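From: Puspita Nair
To: calado-users
Date: 19 May 2022
Subject: Re: [calado-users] hand-held grippers vs. teleop for soft things?

Josiane Pruvost wrote:
> We have been collecting by remote control on the Piver arm and we're at
> 51 usable episodes after a whole week, which is painful. Anything with
> cloth or padding is the worst, the operator can't feel when the
> fingers have closed. Has anyone on the list moved over to hand-held
> grippers? Did the policies still train? And how many people can you
> have going at once before they get in each other's way?

Hi Josiane, hi all,

Yes! We switched at Tevia and I would not go back for this kind of work. You hold the gripper in your own hand, you do the task, and you feel the cloth push back through the jaws. New people get it in minutes (teleop took us days of practice before anybody looked smooth).

Our target for the Bruvside set was 500 episodes. We closed it at 1558, mostly because people kept wanting another go. The policies do train, but spend time on your tracking first. Our early batch had drift in the left hand and I had to throw a good part of it away, which still stings.

As for sharing a room, it works better than I expected. These two are from a gripper's own view, looking up past the fingers:
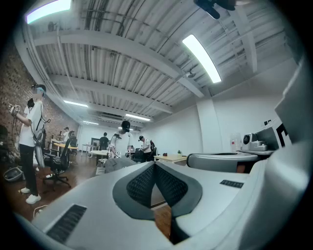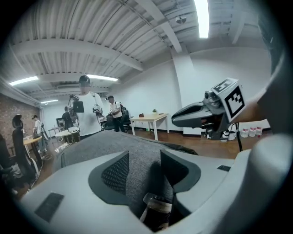
Both from a hand-held gripper, with other people in the room, at least one of them holding a gripper too.

A few things I'd pass on:

- Agree on who stands where before you start recording. Cables and swinging elbows are the real limit, more than floor space. We settled on 6 people as our ceiling and it feels right.
- Check the upward view before each batch. Ours catches ceiling lights all the time, and fixed exposure gave us better tracking than auto.
- Go slower than feels natural when the fingers close. Fast grabs look great and replay terribly, the arm just can't keep up.
- Keep the fumbles if the person recovers. Ours helped a lot with fabric, where the first pinch so often misses.

I wouldn't drop teleop completely. We still use it for anything near the arm's reach limits, where a human hand will happily go places the Piver can't follow. I'd love to hear if somebody has a neat way to filter those out ahead of time! Right now I run each path through the arm model and toss whatever fails, and it's slow.

Josiane, the calibration script is in the Calado tools folder, the August version is the one you want. Tell me how the padding goes, I'm really curious what you get.

Puspita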